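Giltasdale Home Forum > Kitchen and Table > Wooden chopsticks: how long do you keep them?

Started by hoiyan_leung

hoiyan_leung
We've been using the same wooden chopsticks at home since we moved in and I have started to wonder when they should go. Mine have gone a bit furry at the tips and two have a dark patch near the thin end. My mother says wash them properly and they'll last for years. My sister-in-law throws the whole lot out every September whether they need it or not. I don't want to waste money but I don't want to be eating mould either.

They get washed by hand with ordinary washing-up liquid, then they go in the drawer. I've never oiled them. Laying out a few plain wooden ones on the table made me look at them properly for the first time in ages.

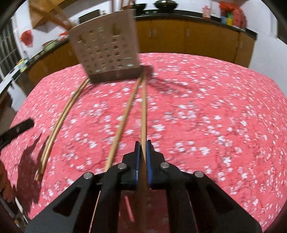

Post last edited by hoiyan_leung on 21 Jun 2021

What do other people do? And is there any point buying better ones, or is it all the same wood with a nicer box?

K.F. Siu
The drawer is your problem. If they go in damp they stay damp. I dry mine with a tea towel, leave them out overnight and put them away in the morning. The dark patches are probably mould that has got into the grain and you won't scrub it out. Bin those two and their partners.

The furry tips can be sanded. Fine paper, along the grain, wipe, then a little food-safe oil. Ten minutes for a family's worth.

mingte_f
I wouldn't sand lacquered ones. You go through the coating and after that water gets in wherever you've rubbed. Bare wood, fine.

Also don't leave them soaking in the bowl with the pans. My husband does this and then asks why they bend.

hoiyan_leung
Mine are bare wood as far as I can tell. No shine on them at all. I have just checked and one of the bad ones smells a bit sour, so that's gone.

B-C Ham
I gave up on wood. Metal ones go in the dishwasher, never go mouldy and I have had the same set since I was a student. I paid 900 won a pair in a market and would buy them again tomorrow. People complain they're slippery but you get used to it in a week.

K.F. Siu
You get used to it if you grew up with it. I can't pick up a peanut with metal ones and my children can't pick up anything. They also get hot if you leave them standing in soup. Wood is better for noodles, no question.

B-C Ham
Flat metal ones have more grip than the round ones. Try those before writing them off.

yeji_s
We have both. Metal for every day and wood for when people come round, or for hotpot, and a pair of long ones for cooking. I keep the cooking ones apart from the eating ones — they get scorched and greasy and go off much sooner. I'd replace cooking chopsticks twice as often as the others.

On the original question, I go by smell and look and don't bother with dates. If the wood has split, gone dark or smells of anything, it goes. A crack is worse than a bit of fluff, as food gets down inside it.

mingte_f
Agree about cracks. Disagree about waiting for a smell. By then you've been eating off them for a while. I change ours every six months and they're cheap enough that I don't think about it.

K.F. Siu
Every six months is throwing good wood away. I have a pair from my uncle that are older than my daughter and there's nothing wrong with them. They're dense, heavy wood and they have been looked after. The cheap pale ones in big packs are another matter.

hoiyan_leung
That was my other question. Are the dear ones worth it? Culley have a boxed set for 40 pounds and the ones in the Kao shop by the station are 3 pounds for a pack.

yeji_s
I had the Culley set as a present. Nice to hold, but the pattern wore off near the tips in the first year and then I didn't fancy using them. For the money I'd get two or three of the cheap packs and keep up with drying them.

mingte_f
Same here. If you have lots of people to feed, the catering place on the Nesosska estate does boxes of 1000 of the throwaway kind, but they splinter and I wouldn't wash and reuse them. Some people do. I've seen it at a cousin's house and kept quiet.

B-C Ham
Reusing throwaways is asking for a splinter in the lip.

K.F. Siu
Back to storage. Whatever you buy, stand them up in something with holes so the air gets round them. A jam jar is no good, the water runs down and sits at the bottom. A perforated metal holder does the job and you can tip it out and wash it.

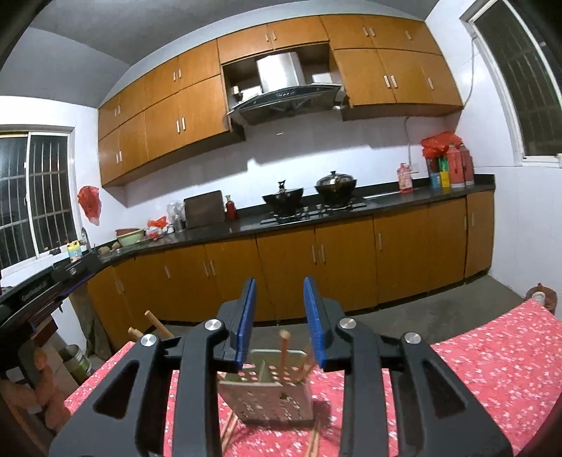 Tips up or tips down?

yeji_s
New question, as it always comes up in our house. Tips up, so the end you eat with is clear of whatever collects in the bottom. My father puts them tips down because he doesn't want people's hands all over the eating end when they reach in for a pair. I can see his point, but the bottom of a holder is never as clean as you think.

B-C Ham
Tips up while they dry, then flat in a drawer once they're dry. Solves both.

mingte_f
Tips down for guests. Nobody wants to use a pair that four people have fingered.

K.F. Siu
Then wash the holder every few days and it doesn't matter which way up they are. Ours goes in the dishwasher with the plates. The chopsticks don't.

hoiyan_leung
Thanks all. I've thrown out the two dark ones and the partner of the sour one, and I'll sand the rest at the weekend. Going to buy a cheap pack as well. Does olive oil do for oiling them or does it need to be something else?

K.F. Siu
Not olive oil, it goes sticky and then rancid. Food-grade mineral oil, the sort sold for chopping boards. Thin coat, leave it overnight, wipe off what's left.

mingte_f
Or don't oil them at all. I never have and I can't say I've noticed a difference.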